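Foam pads vs. bare fingers on a handheld gripper

servo_grudge
Spent June swapping pads on our handheld. Hakada silicone skins first, then long ridged foam. The skins grip beautifully until they meet a bottle cap, which they treat as a personal enemy. Foam won 32 tries to 3 on small lids. Fisheye view from the foam setup:

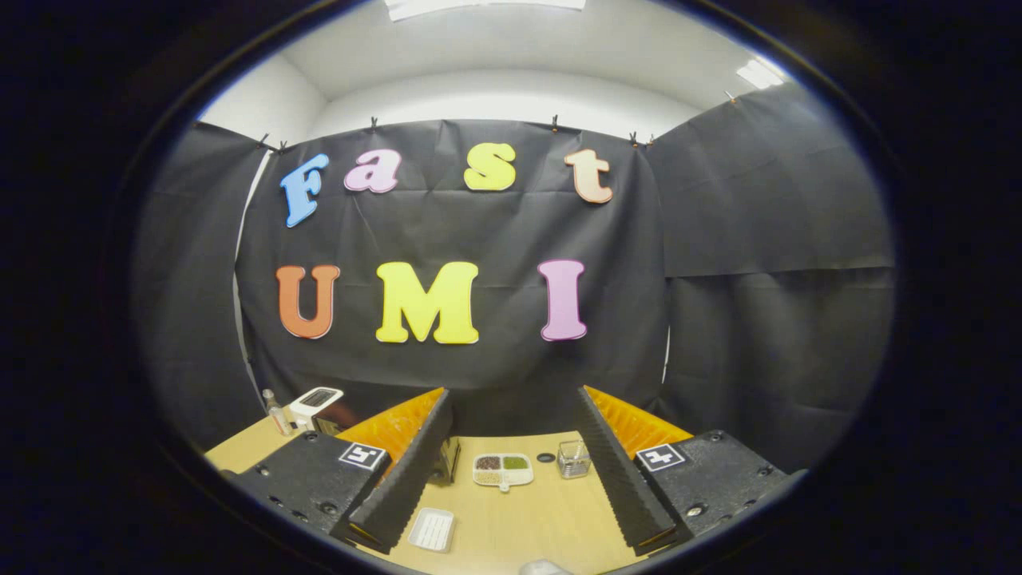
Foam pads on, tray of seeds or grains between the fingers. Markers in view on both sides.

pinchpoint32
Foam wins for a week. Then the ridges wear flat and your training data has two different grippers in it. Ask me how nearly 3,000 demos went.

servo_grudge
How did nearly 3,000 demos go?

pinchpoint32
Poorly. I'm on Enora rubber now. Ugly, smells like a tire, never changes.

illolley_lab
Disagree on rubber. It shoves light stuff around before it closes. With a little scoop or spoon like the one on that tray I'd want something soft. Swap the foam on a schedule and write down the date.

pinchpoint32
You write down dates?

illolley_lab
On tape, stuck to the Fukuda case — the tape falls off, but I do write them.

servo_grudge
Ordering more foam. Will post wear numbers if the tape holds.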